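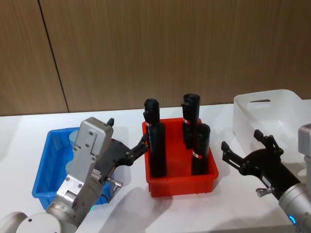

At Vellar, the sorting cell is taught by remote control. The operator holds a pair of leader arms, and the two arms at the table copy them. "The operator gets the head camera view and nothing else," said the engineer who runs the program. "If they look over at the real table, the recording contains decisions the policy has no way to make."

The current task involves black cylinders in a red bin. Vellar has recorded 336 episodes of it and rejected 84. Dropped parts are a minor cause. "Hesitation is the larger one. The gripper stops beside a cylinder for two seconds, and the model learns to stop there too."

The team tried guiding the arms by hand first, on a project called Zein. Joint data was clean, but the teacher's forearms were in most of the video – unusable for training from images. Hand guiding is now kept for setting start poses.

Asked about using both arms, the engineer was cautious. "An idle arm still needs a pose. We tell operators to park it open and keep it still. Otherwise you record drift."

Logging runs on Julton, an in-house tool that stores joint positions, gripper width and video on one clock. An earlier version let the video lag, and 2,225 episodes from an older task had to be realigned.

The target for the next phase is 4,000 episodes, split between Vellar and the Dronditholm site. "Different operators, same table height. We got that wrong once."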